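Jan 27, 2025

Hi Kenza,

Progress notes on the Talukder transfer task, a bit longer than usual because you asked for the messy parts too. Short version: we have 62 demonstrations in the set, 19 that I threw out, and a much better idea of what we should be asking people to record.

## What we've been collecting

The task hasn't changed since the proposal. There's a bigger bowl with small dark brown pieces in it and a little brown dish next to it, and the arm has to move pieces from one to the other. It sounds like something you'd give a toddler, and I said so in August, and I have been eating those words ever since! The pieces pile up against each other, they're small, and picking up a few from a heap is a very different job from chasing one that's off by itself.

I've been keeping the table as plain as I can. Prasanna Sikder argued for a patterned cloth under everything from day one, and I'd like to try that, but I wanted one boring baseline first so we know what we're comparing against.
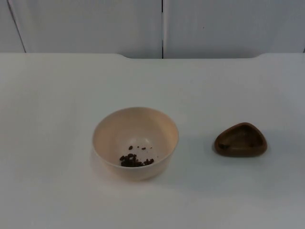

Rezaul Ekanayake wrote back on the draft of this section that a boring baseline is fine as long as it doesn't become the whole data set, and that he'd want the dish on the other side of the bowl in a good chunk of the recordings before anybody trains on them. Fair point, and I've put it in the plan further down.

The loose pieces are where most of my 19 rejects came from. People go for the heap first (so do I), then end up fishing for the leftovers with small nervous corrections, and the learner picks up the nervousness along with everything else. I now ask for a smooth approach and a clean stop, and if the person misses, they back off and start that reach again. Those retries stay in. I only throw out a recording if the arm was bumped, the camera clocks drifted apart, or the person gave up halfway.

## The wrist view

We log a fixed view and a wrist view together, and the wrist one has been more trouble than I budgeted for. When the arm is off to one side you can lose a good part of the bowl, and the dish may drop out altogether. I went back and forth on whether to tag those stretches. We're tagging them. Prasanna Sivakumar wrote a little script for it called Jakton, and it saves me hours of scrubbing through video.

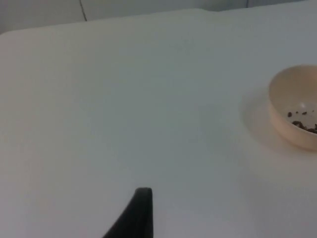 ## Starting positions

I got lazy here and I'd rather you hear it from me. In the first 26 recordings the arm began from pretty much the same pose every time, and when we ran a quick training pass on just those, the policy was lost as soon as we started it anywhere else. Since then each person moves the arm to a new spot before hitting record, and the pose gets written into the log automatically. The containers keep their places within a session but the view of them changes a lot, so you get the dish in view for some starts and only a piece of the bowl for others.

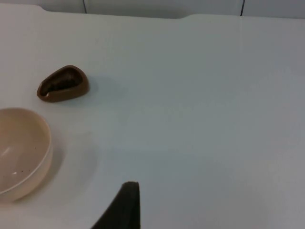
Arif Gunawardena thinks we should go further and vary the starting height as well, even if it means fewer recordings per session. He'd take a smaller set with real spread over a big one that repeats itself. I'm mostly with him, though I'd like to finish the current batch first so the numbers line up.

## Next

- Swap the dish to the other side (Rezaul's request)
- Try the patterned cloth in 2 sessions
- Vary starting height, once the current batch is closed
- Move the raw logs over to Vuker, and please could somebody approve the extra storage?

Budget is on track apart from that storage line. I'll send the Pirnuson comparison separately when the training run is finished.

Thanks for being patient with all the bowl talk!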